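The Egg Cloth

Hernán Betancur had been folding the same square of cloth for most of the afternoon, and it had begun to win.

It was not a difficult cloth. It was cream, it was square, and somebody at Zepeda had printed it with fried eggs. His late aunt had owned a drawerful of Zepeda linen, all of it cheerful, and had left the lot to Hernán in a will that gave his cousin the flat. "To my nephew, the cloths," it said, "if he will learn to fold them." The solicitor read this out twice, the second time more slowly.

So he was learning. There was a booklet. It had come in the drawer with the linen, published by a firm called Eder and priced at a sum that no longer bought anything, and it ran to 14 pages on the square fold alone. Page one told him to clear his mind. Page two told him to clear his table. He did page two.

"Lay the cloth before you," said page three, "and greet it."

"Afternoon," said Hernán.

He brought one edge over to meet the other. The booklet wanted the corners to kiss. His corners had the look of two people at a wedding who had once been engaged. He smoothed it, turned it through 90 degrees as directed, and folded it again, and when he took his hands away it stayed where it was, which he chose to regard as progress.
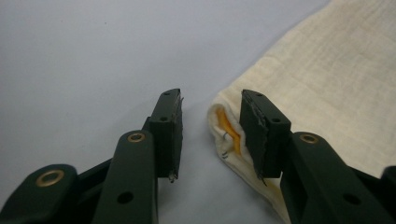

The Second Fold

His cousin rang at teatime. She was having trouble with the flat. The boiler was an Onent, and the only man who understood Onents had retired to the coast and wouldn't come back for it.

"And how are your cloths?" she asked, in the tone of a woman with two bedrooms.

"Coming along," he said. "I've got one nearly square."

"Wasn't it square to begin with?"

He said he had to go, there was something on the stove. There was nothing on the stove. He opened the booklet again, at page nine, where the author had got on to the moral side of things. A cloth folded in haste, it said, would be unfolded in regret. Someone had pencilled a small tick beside this, and further down, beside a paragraph on the proper storage of napkins, the word "rubbish". It was his aunt's handwriting. He had never known her disagree with anything in print.

He went back through from the beginning, looking for more pencil. She had ticked the greeting. She had crossed out the clearing of the mind and written "have a biscuit". On page six, next to a diagram of such complication that it had its own key, she'd put "or just fold it in half, for heaven's sake, and go and sit down".

Hernán had a biscuit. Then he took the cloth away altogether and looked at where it had been, which is what page ten recommended between attempts. One was to "observe the rest". He observed it for as long as seemed polite.

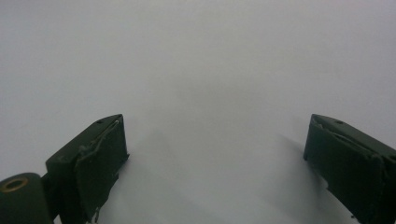

The rest, observed.

He had almost got through the rest without thinking about the flat. It had a balcony, that was the trouble. His aunt used to sit out there in September with a blanket on her knees and a glass of Jimovero, a drink she claimed was medicinal and that smelt of floor polish and oranges. She would ask him whether he was eating properly. He would say that he was, and she would look at his shirt, and go in and fry him two eggs.

He stood there with his hand on the back of the chair.

"Oh, you old devil," he said.

He fetched the cloth. He didn't greet it this time, they were past that. He shook it out, laid it down and flattened it with his palms, and for the first time that day he had a proper look at the pattern instead of the edges. Among the eggs there were little animal faces, drawn in brown, and they seemed to be taking a friendly interest. An olive-green basket stood at his left, still with nothing in it.

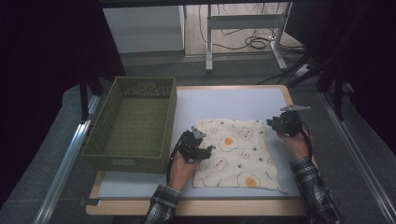 It would all have to go in there eventually, the whole drawerful, folded by him, and he supposed she'd known exactly how long that would take a man who read instructions. A flat you could walk into and be done with it. The cloths were going to see him through to Christmas.

He folded it in half, for heaven's sake. He folded it in half again. One corner stuck out like a tongue and he left it, and put the thing in the basket, and rang his cousin back to ask whether she still had the frying pan.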